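Section 4: Setting up your Derkance kitchen scale

Right, batteries are in, feet are on, and the thing is sitting there blinking at you. I wrote this part of the guide after setting up three of these (mine, my mum's and the one in the office kitchen), so where I wander off the official steps it's usually down to something I got wrong the first time round. If your display is completely blank, go back to Section 3 and check the little plastic tab has come all the way out of the battery tray. Mine tore and left half of itself behind!

4.1 Finding a spot for it

1. Pick a hard, flat surface. A worktop or a solid table is fine. A folded tea towel, a cork mat or a wobbly trolley isn't, and the reading will creep up and down while you watch.

2. Keep it away from the hob, the microwave and anything with a fan. I had mine next to the extractor for a week and couldn't work out why my flour kept changing weight.

3. Press down gently on each corner. If it rocks, turn the foot at that corner clockwise to lengthen it. A quarter turn is normally plenty.

4. Leave it alone for 10 minutes if it's come in from a cold car or a garage shelf. I know, I know, you want to play with it. Go and make a cup of tea.

Note: the feet unscrew completely if you keep going, and they roll. Ask me how long I spent under the fridge.

4.2 Switching on and choosing your units

1. Make sure the plate is empty, then press ON/TARE once. All the segments light up, then you get a zero.

2. Press UNIT to step through grams, ounces, pounds and ounces, and millilitres. The scale remembers whichever one you left it on.

3. If the zero doesn't settle and you see two dashes instead, lift your hands right off the worktop and wait. Leaning on the surface is enough to upset it, as is a washing machine on spin nearby.

The millilitre setting is for water and milk only. It will happily give you a number for oil or honey and that number will be wrong, so stick to grams for those.

4.3 Calibrating

You should do this once now, and again whenever you move the scale to a different room or change the batteries. It takes a minute.

1. Switch off. Hold UNIT down, and while you're holding it press ON/TARE. Keep both down until CAL shows, then let go.

2. Wait for the display to ask for the weight. It flashes 1000.

3. Put the metal calibration weight in the middle of the plate. Set it down softly and take your hand away.

4. When PASS appears, lift the weight off. The scale switches itself off and you're done.

If you get FAIL, do it all again from step 1. If you get FAIL twice, change the batteries even if they're new (the ones in my box were nearly flat). Tshepo Nkosi, who looks after returns at Vistley, told me flat batteries are behind most of the scales that come back to him.

Caution: don't use a bag of sugar as a stand-in for the calibration weight. The bag says one kilo and the sugar may well be one kilo, but then there's the paper, and the bit that leaked in the cupboard. Everything you weigh afterwards will be off by the same amount.

4.4 Using tare with a bowl or basket

This is the button I use more than any other, and it's the reason my washing-up has halved.

1. Switch on with nothing on the plate.

2. Put your container on and wait for the number to stop moving.

3. Press ON/TARE once, briefly. The display goes back to zero.

4. Add what you're weighing. For the next ingredient, press ON/TARE again and carry on. 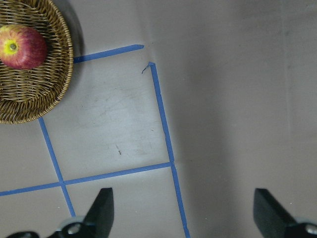
Wide containers can hang over the plate and hide the display. Press UNIT and ON/TARE together and the reading will stay up for 8 seconds after you lift the container off, which gives you time to read it. Also check that nothing is touching the worktop at the sides, as even a light brush takes some of the weight off the plate and you'll come up short.

When you take the container away you'll see a minus number. It hasn't broken! It's just the weight of the container you told it to ignore, and pressing ON/TARE clears it.

Caution: the container counts towards the maximum load. If yours is heavy stoneware you'll hit Err sooner than you'd expect. Take everything off straight away when Err shows, and don't press down on the plate to see what happens.

4.5 Turning off the auto-off

Out of the box the scale shuts down after two minutes without a change, and it forgets your tare when it does. If you're a slow chopper like me, that's maddening.

1. With the scale on, hold UNIT for 7 seconds until you see A-2.

2. Tap UNIT to move to A-5, A-13 or A-0. The number is minutes, and zero means it stays on until you switch it off yourself.

3. Press ON/TARE to save.

I keep mine on A-5. A-0 ate a set of batteries over one weekend in August when I forgot about it, so if you choose that one, stick a note on the cupboard door. Cleaning and storage are in Section 5.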